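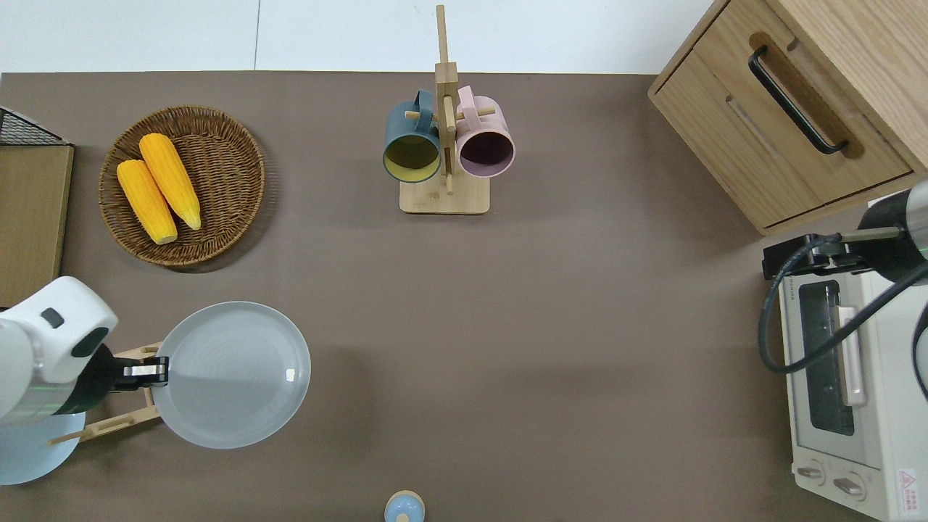 Plate and dish rack, with a basket of corn on the same table.

Section 6. Setting Up the Akus 1139 Countertop Water Filter
Revised 3/11/04

Read this section through once before you connect anything. You will need a bucket, a soft cloth and the white thread tape from the parts bag. No wrench is needed. The fittings are plastic and are meant to be tightened by hand.

The filter connects to a standard kitchen faucet with a removable aerator. It does not fit pull-out spray faucets. If your faucet is one of these, order the sink adapter from the Evville parts counter before you go on.

Connecting the diverter

1. Unscrew the aerator from the end of the faucet. Wrap a cloth around it if it is tight.
2. Check that the old rubber washer came out with the aerator. If it is still in the faucet, pick it out with a toothpick.
3. Wrap two turns of thread tape around the diverter threads, in the direction the threads tighten.
4. Screw the diverter onto the faucet until it is snug, then give it a quarter turn more.
5. Run cold water for a few seconds with the lever in the OFF position. A slow drip at the collar means the washer is not flat. Remove the diverter and seat the washer again.

CAUTION: Cold water only. Water at more than 100 °F will damage the cartridge, and the damage is not covered by the warranty.
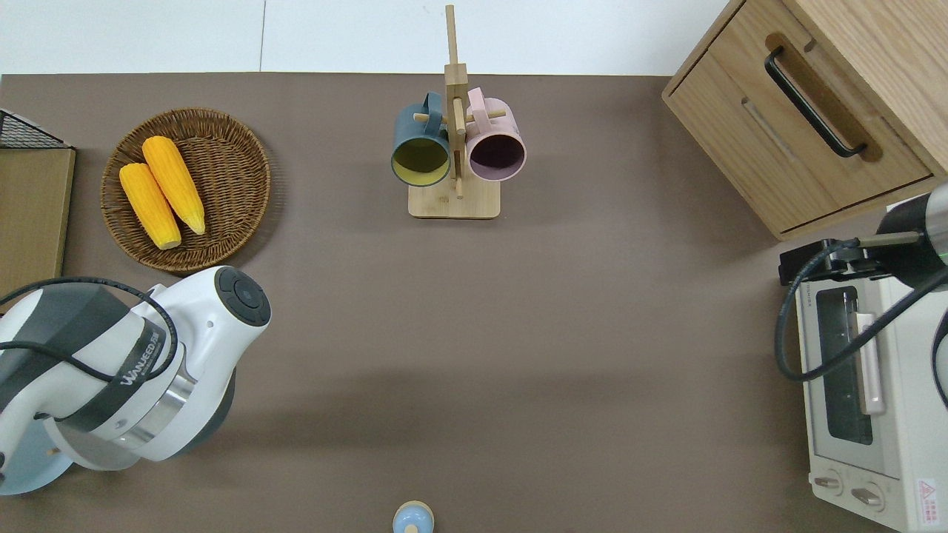 Place the filter housing on a level surface within reach of the hoses. Both hoses should lie in a gentle curve with no kinks, and neither should be stretched. Leave room to lift the housing straight up when you change the cartridge. If you keep food out in the kitchen, arrange it the way the corn basket is here, back at the edge with the middle of the table bare, and you will have space to set down the housing and its lid while you work. Wipe the surface dry so that any leak will show.

Installing the cartridge

6. Turn the lid counterclockwise and lift it off.
7. Take the cartridge out of its wrapper and remove both end caps. Keep one cap — it is handy for storage if you go away.
8. Lower the cartridge into the housing with the arrow pointing up. It should sit on the center post without rocking.
9. Check the large O-ring in the lid groove. Put the lid on and tighten by hand.
10. Push the blue hose into the port marked IN and the clear hose into the port marked OUT. Pull gently on each to be sure it has locked.

First flush

11. Set the spout over the sink or the bucket.
12. Open the cold tap halfway and move the diverter lever to ON. The housing takes about a minute to fill.
13. Let the water run for 15 minutes. Gray water at first is carbon dust from the new cartridge. It is harmless and can be used on house plants.
14. Move the lever to OFF and look for water under the housing.
15. Write the date on the sticker supplied and put it on the lid.

NOTE: Each cartridge is good for 156 gallons. A slower flow before that usually means sediment in the inlet screen. Rinse the screen as described in Section 8.

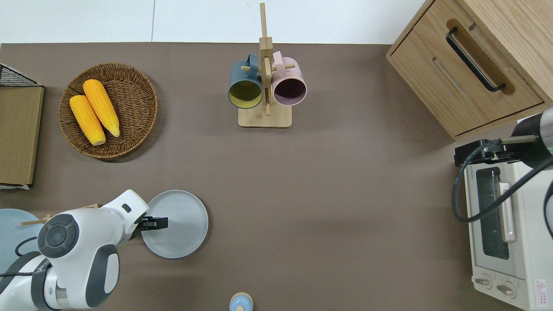

Toaster oven and corn basket on the same table.

If the lid leaks after the first flush, turn off the tap, move the lever to OFF and drain the housing before opening it. Clean the groove, seat the O-ring again and repeat steps 9 to 14. Do not use grease or cooking oil on the ring. Replacement rings are sold in pairs.

For hose lengths other than those supplied, write to Hertta Eskola, Akus Parts, Evville. Give the model number and the length you need.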